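Notebook — Nurkham bathroom mockup, October
Entry by Mihret Feyisa, 9:40 a.m.

Purpose: settle the starting layout for the vanity and the towel wall before Ho-yin runs the Barredo checklist. Revision 2 of the layout sheet still has the cup on the right of the basin. Left is correct. The cup goes at the back, close to the wall, with the toothpaste standing in it, crimped end up. 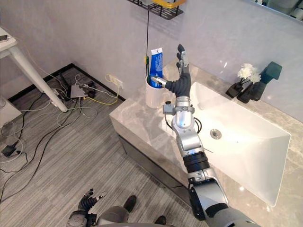

The wire shelf stays at its present height. Oriana asked for it to be raised; I would leave it until the clearance over the tube has been measured properly. Noted on the sheet, no change made.

Basin: white, rectangular, inner walls sloped. It throws a lot of glare under the current lights — try the ceiling panel at 400 lux and compare. The flowers in the black vase remain at the back of the counter, far right.

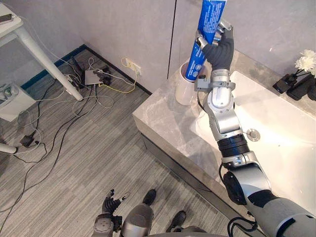 Cup is plain white, no handle specified on the sheet. Add cup height and inner diameter to the parts list, item 91. Tekle has the calipers.

Towel wall: charcoal bar, two square brackets, pink terry towel. The sheet says "hung" and gives no fold or overhang. Proposed wording: towel over the bar near the left bracket, most of the length in front, short end behind. Bunching is acceptable. Shewit to confirm. 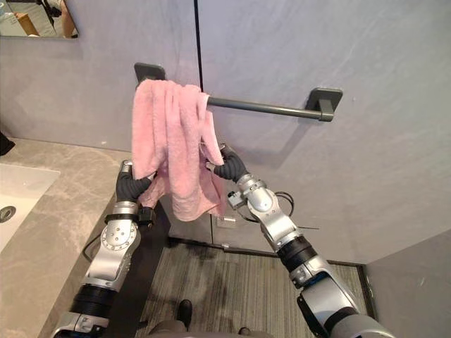 Open items

Correct cup position on the layout sheet (me)
Shelf clearance (Oriana)
Towel wording (Shewit)
Spare towel, same pink, from the Divthorpe box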